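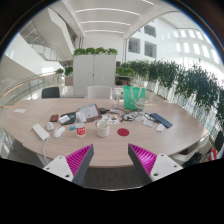 Table-Clearing Study Finds Variety of Rooms Matters More Than Number of Demonstrations

PILTTHORPE, 27 August 2025 – Jukow Research today released the results of a study on how robot arms learn to clear and sort cluttered office tables from demonstrations recorded with hand-held grippers. The study compares two ways of spending the same recording time: many demonstrations in a few rooms, or fewer demonstrations in each of many rooms. Policies trained on the second kind of data did better in rooms they had not been trained on.

The work was carried out with Hrnčiar, which designed the soft finger pads, and covers 21 meeting areas and shared work tables. Tables were recorded as their users had left them. The conference table in the atrium is typical of the set: a power strip and two computer mice on one side, a paper cup, a water bottle and a mug toward the center, and a tangle of black cables and chargers farther right.

Method

Operators carried out each task by hand with a two-finger gripper fitted with a wide-angle camera. The fingers carry ribbed magenta pads on their inner faces. The same finger geometry is mounted on the robot arm at test time, so that the view of the fingers during recording closely matches the view during execution. No robot was needed on site while demonstrations were being collected.

Each demonstration covers one object, from first approach to release. Operators were asked to work at a normal pace and to leave neighboring objects alone unless they blocked the grasp. Failed grasps were kept in the recordings if the operator recovered without outside help. Recordings in which camera tracking was lost were discarded before training.

Two training sets of equal size were then drawn from the pool. The first used demonstrations from three rooms only. The second drew on all of the training rooms. The network, training schedule and camera calibration were identical for both sets.

Results

Both policies were tested on 228 pick-and-place trials in rooms held back from training. A trial counted as a success if the object was grasped on the first or second attempt and released inside the target area without knocking over anything else.

The policy trained on varied rooms completed more trials in every object group. The gap was widest for cables and clear objects, two groups in which background and lighting have a strong effect on what the camera sees. For mugs and paper cups the difference was small. Repeating the comparison with the larger set cut to 100 demonstrations reduced performance overall but did not change the order of the two policies.

The study also reports on finger opening. When the fingers started too close together, approaches to flat items such as notebooks and coasters tended to end in contact with the tabletop. A wider starting gap reduced this error, at the cost of slightly longer trials.

Limits

All test rooms were in office buildings, and the results should not be read as applying to kitchens or workshops. Thin flat items remain the weakest group for both policies – a lone sheet of paper was rarely picked up cleanly. The study did not measure performance with people reaching over the table during a trial.

Availability

The evaluation protocol, the object groupings and the finger drawings are available on request from Jukow Research. Recordings from 9 of the rooms will be added to the Zikon data collection once building owners have given approval. A second round of tests, using the same protocol with a two-armed setup, is planned for May.

About Jukow Research

Jukow Research studies robot handling of everyday objects in shared buildings. It is based in Piltthorpe.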